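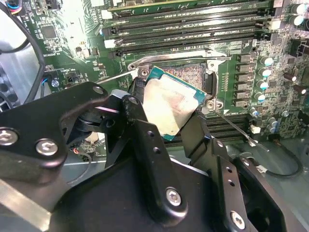 The Tasex gripper with a processor at the open socket of a desktop motherboard.

Tasex publishes setup and care guide for its processor-handling cell

Guide covers finger alignment, wrist camera checks and cable routing on the Bukard bench

Tasex has released the setup and maintenance guide for its processor-handling cell, the robot station it uses to remove and seat processors in used desktop computers. Until now the guide was only supplied to sites running the cell. It can now be downloaded free from the Tasex website.

The cell is built on a Bukard slotted aluminum bench. One arm works from above on a computer lying on its side with the panel off. A printed fixture plate sits on the bench beside the computer. The gripper has two black fingers that close on opposite sides of the processor, and a small camera at the wrist looks down past them.

Most of the guide deals with the fingers. Technicians are asked to check the finger screws at the start of each shift and to wipe the gripping faces with a dry lint-free cloth. Old thermal paste is a common source of trouble. It moves from the lid of the chip to the fingers, and the next chip can then slip or sit at an angle.
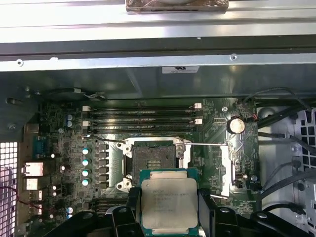 Fingers should be replaced in pairs. After a change, the guide calls for a test run on a scrap board before the cell goes back to normal work. The load lever must be fully open and clear of the finger path. If the chip touches the socket frame on the way down, the operator should stop the arm, raise it straight up and repeat the alignment from the first step.

The test run uses the same pick and place program as daily work, at reduced speed. The guide has a page of wrist camera views showing good and bad approach angles.

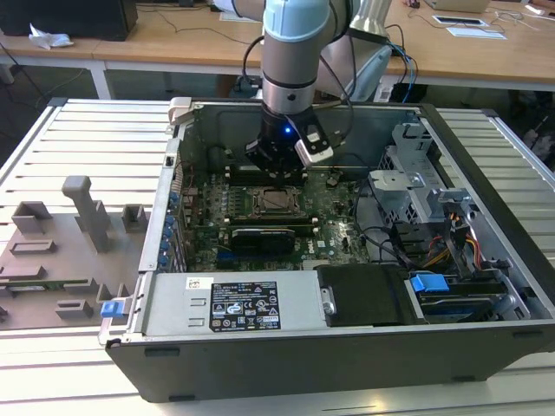
HOVSKA, October

The guide was put together at the Tasex workshop in Hovska from service notes covering 1012 processor moves. Of the 393 stops logged in those notes, 283 were cleared by cleaning or realigning the fingers. The rest were mostly put down to cables, computers that had shifted on the bench, and camera focus.

Cable routing has its own chapter. Leads to the wrist need enough slack for the arm to reach every corner of the case, but they must not hang low enough to catch on a drive cage. Technicians should move the arm by hand through its full working area after any change to the cables. 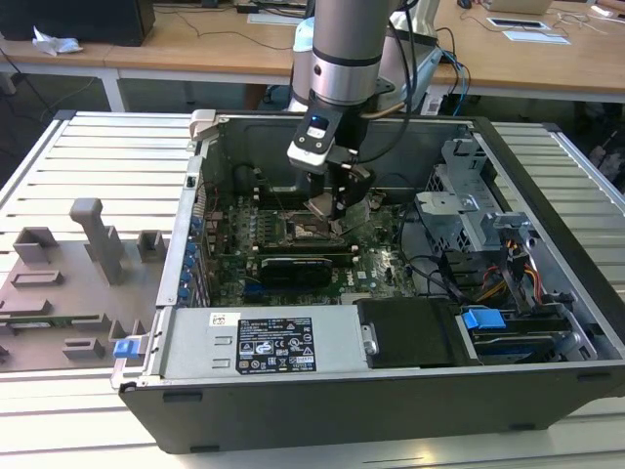 The final chapter covers the fixture plate and the position of the computer. The case should sit flat on the bench, and its position should be checked again each time a different model is loaded. Plates with worn or cracked posts should be reprinted, and the print files are included in the download.

Lai, which supplies spare fingers and wrist cables for the cell, will stock a service kit matched to the guide. The kit holds two pairs of fingers, a set of screws and a replacement wrist lead.

Sites with a service contract will receive a printed copy with their next parts order. Questions about the guide can be sent to the Tasex service desk through the contact form on the company website.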